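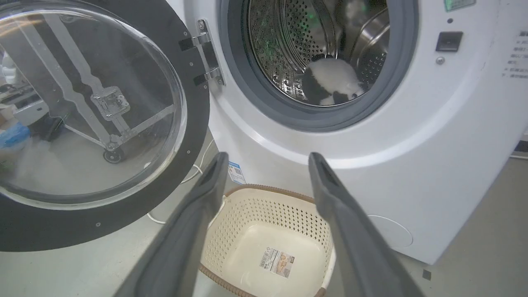 Textile Care, Unit 4: Water and Detergent
Course notes by Nidia Rengifo
Version of 2/27/23

In Unit 3 we spoke about fibers. Please have the table of fibers with you, we will use it again in this unit.

1. Hard water
Hard water contains much calcium and magnesium. These minerals join with soap and form a gray solid, which stays in the cloth. Modern detergents suffer less from this than soap does, but they also lose a part of their strength.

2. Surfactants
A surfactant molecule has one end that likes water and one end that likes oil. The oil end enters the dirt. The movement of the drum then helps to lift the dirt from the fiber.

3. Enzymes
Protease works on protein stains (egg, blood, grass). Amylase works on starch. Lipase works on fat. Wool and silk are themselves protein, so do not use protease with them.

4. Exercise
Read pages 106 to 113 in the Cabrera reader. Explain in your own words why a blood stain should first be rinsed with cold water. Half a page is enough. Socorro Ñahui will collect the papers before Unit 5.

Words to know: builder, chelating agent, redeposition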